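The Bed Is the Folding Table

The business she runs is called Lirna, and it has one employee. She goes into people's houses and helps them get through their clothes: sorting, folding, putting away, and giving up what they don't wear. She asked me to leave her name out because most of her clients live within a few miles of one another and she would like to keep it quiet who she works for. We talked at a kitchen table in Bosham in January, and then she let me follow her through an afternoon job upstairs.

She started after 11 years in the back room of a dry cleaner on Ullmont Street. The work there was pressing and bagging, and she says she learned more from the bagging.

"You see what people bring in over and over, and you see what they bring in once with the tag still on it," she said. "After a while you could tell who had too much. They'd forget to pick things up. We had a rack in the back with stuff going on two years."

Her first house job was for a customer who had forgotten a winter coat and, when called, said she thought she had given it away. The customer asked if anyone at the shop did closets. The shop didn't, so the presser went over on her own time and stayed until dark.

She charges $179 for a half day. For that she does one bedroom, meaning the closet and the drawers. She won't do a garage and she won't do papers. "Papers are a different kind of person's job. I'd just stand there reading them."

I asked where she begins, and she said with the bed. It gets stripped down to the bottom sheet, or made up flat if the client would like it that way, and the pillows go up against the headboard. Everything else happens on the mattress. She used to carry a folding table in her car and has stopped.

"A table's too narrow and it's too hard. You put a stack down on it and walk around it and your hip knocks it off. A bed you can reach from both sides. And they have to sleep in it, so the job gets finished. If I leave piles on the floor, those piles are there at Easter."

She doesn't empty the closet all at once, which is what a lot of people expect. She takes out an armful, deals with it, and goes back for another. Clients who have tried the other way on their own tell her the same story, about sitting down in front of everything they own at four in the afternoon and wanting to cry.

"One man had it all out for a week. He was sleeping on the couch. I said, well, let's put you back in your bedroom first, and then we'll talk about your shirts."

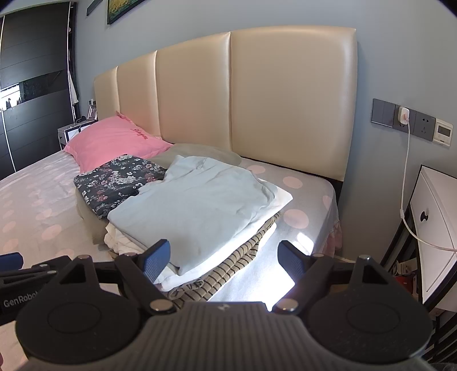
Heavier pieces go at the bottom of a stack and slippery ones on top, she said, and prints go wherever they land. She has no interest in sorting by color. She has seen closets arranged that way and thinks they look nice for a month. What she sorts by is how often a thing gets worn, and she finds that out by asking.

The asking takes up most of the time. She holds a piece up, and if the client answers right away, either way, it goes where they said. If there's a pause, it goes on a third pile that they come back to at the end. She doesn't argue with anyone about that pile.

"I'm not there to talk you out of a blouse. If you want the blouse, keep the blouse. I only want you to look at it."

I said some people in her line of work set a number, so many tops, so many pairs of pants. She made a face. She had one client who owned almost 300 T-shirts, most of them from races and company picnics, and he kept a good part of them. They fit in the dresser once they were folded properly, and that had been the complaint in the first place.

Folding properly, to her, means folding to the drawer. She measures the drawer with her hand before she starts, side to side and front to back, and folds to that. Sweaters she does in thirds, sleeves back. Thin knit tops she folds loosely and leaves alone. "People iron with their hands," she said, and showed me, pressing down on a dish towel with her palm. "You're just putting a crease in it. Let it sit."

She does jeans in half and then in thirds. Underwear she doesn't fold unless she's asked. Fitted sheets she folds "badly, like everybody," then puts inside a pillowcase from the same set so they can be found.

Her supplies fit in one canvas bag. There are safety pins, a lint brush, a fabric shaver, a roll of paper tape and a marker, and two dozen plain hangers, for which she charges what she paid. She had a bad experience with velvet hangers, which she thinks shed, and a worse one with a set of stacking bins from Godoy Home, a shop in the next town that has since closed. The lids cracked. She now tells people to use the shoe boxes they already have.

What leaves the house leaves with her, the same day. She puts it in her own trunk before she has a glass of water. Good coats go to the church on the corner, and the rest goes to the thrift store by the bus station, where she figures she has dropped off more than 1000 bags. She keeps no list.

"I used to let them take it themselves. They'd say, oh, I'll run it over this weekend. Then I'd come back for the second bedroom and it was in the hall. And half of it was back in the drawer!"

Linens came up because I asked about them. She gets asked to throw out a lot of old bedding and usually talks people into keeping some. A sheet that has gone soft is better than a new one, in her opinion, and a faded print doesn't bother her. She keeps two sets to a bed and one blanket over. Decorative pillows she leaves entirely to the owner. She has been in marriages, she said, where that was not a safe subject.

The hardest jobs are after a death. She takes those at the same rate and goes slower, and she won't start one unless somebody from the family is in the room with her. She checks every pocket. Over the years she has found grocery lists, a hearing aid, church envelopes with the money still in them, and a great many tissues. All of it goes in a bowl on the nightstand for the family to look through, the tissues too, if they want them.

"I don't decide what's trash in that situation. I did once, and it was a receipt, and she'd wanted the receipt."

She has thought about hiring and hasn't. A second person would mean more houses, but also more driving and somebody else's schedule, and she likes being home by five. She does three jobs a week, four in the spring.

Before we finished I asked about her own bedroom. She said the closet was fine. The chair in the corner had two days' worth of clothes on it, and she was going to get to it when she got home.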